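Workshop notebook – bench 2, small desk
04/09/2026

Carried on with the desk kit layout. The aim for this round is a fixed home position for each small item, so that whoever sets up next can get to the same starting arrangement without asking. The last arrangement was only ever in people's heads and drifted badly over June.

Mat first. The checked pink and white one stays. I tried the plain grey Drelley mat for comparison and went back. The grey has a better surface for writing on, but it gives you nothing to line anything up against. With the checks you can say "two squares in from the panel" and be understood. The printed part also fixes which way round the mat goes: white panel to the front, cartoon girl behind it, so the text reads the right way up for the person sitting down. The large red characters are 快乐学习 and 健康成长, happy study and healthy growth, more or less. I am using the orange-bordered panel as the working area and everything behind it as storage.

Curl is still a problem. The mat came rolled and the corners lift. Left it face down under the Tondlow catalogues overnight, which fixed the back corners and one front corner. The remaining one needs longer. Do not use a heat gun on it. The offcut I tested went shiny and then rippled, and the print colour shifted.

Tape box. The yellow cardboard box stands open on the left with the tape roll inside. I considered cutting the flaps off and decided to leave them for now. The cardboard is brown on the inside and sheds a little dust where it has been creased, so wipe down that side of the mat before putting paper on it. The tape is the yellowish kind. Stock label on the outer carton says Lodhi, 336 rolls to the pallet, and we are not going to run out. 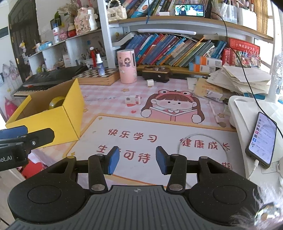
The pen goes to the right of the girl, on the diagonal. Laid square to the mat edge it rolled as soon as the desk was bumped. On the diagonal it still rolls, but less, and it is easier to pick up without disturbing whatever is next to it. A pen with a clip would solve this outright. Have put one on the Didard order.

The coin-like disc sits at the lower end of the pen. Its position should be treated as tied to the pen, so move both or neither. It is the easiest thing on the desk to lose against the brown of the printed hair, and for that reason I would keep it on the right and never on top of the figure.

The small white box with the pink and red markings goes to the left of the girl. It can overlap the printed heart. I had been trying to keep all the printed shapes clear and gave up, as there are hearts and stars all over that part of the mat and keeping off every one of them leaves hardly any usable space. The rule is now that the girl's face stays clear and the rest can be covered. The little white block goes farther back and does not need a precise position.

Pink cylinder at the back of the desk. It has a dark vertical slot on one side, and the slot should face right. Turned to face the front, it draws the eye and people start posting things into it. Turned to the left it is awkward to check.

Ornament, front right corner. The clear and amber part is fine. The feathery white strands are a nuisance: they pick up lint, and they move with any draught from the door. Options are to trim them or to shift the whole thing to the shelf. I would rather shift it, but it does mark the corner usefully, so it stays for the moment. Keep tape well away from it. Cleaning adhesive off feathery material is not worth anyone's time.

The thin translucent cord needs a place of its own. Loose on the panel it lies across the right-hand text and is close to invisible over white. Proposed: wind it in a small coil and keep it in the yellow box with the tape. Against: it will end up stuck to the tape. A small zip bag would deal with that, and there are 2,000 of them in the storeroom from the mislabelled delivery.

To do:
– weight the last front corner again
– bag the cord
– pencil a light mark on the underside of the mat for desk alignment
– check whether the cylinder has a flat base or a rim; it rocks slightly
– draw the layout on squared paper and pin it up by the light switch

Desk height unchanged. Lamp moved to the left-hand clamp to cut the glare on the panel, still some glare in the afternoon with the blind up.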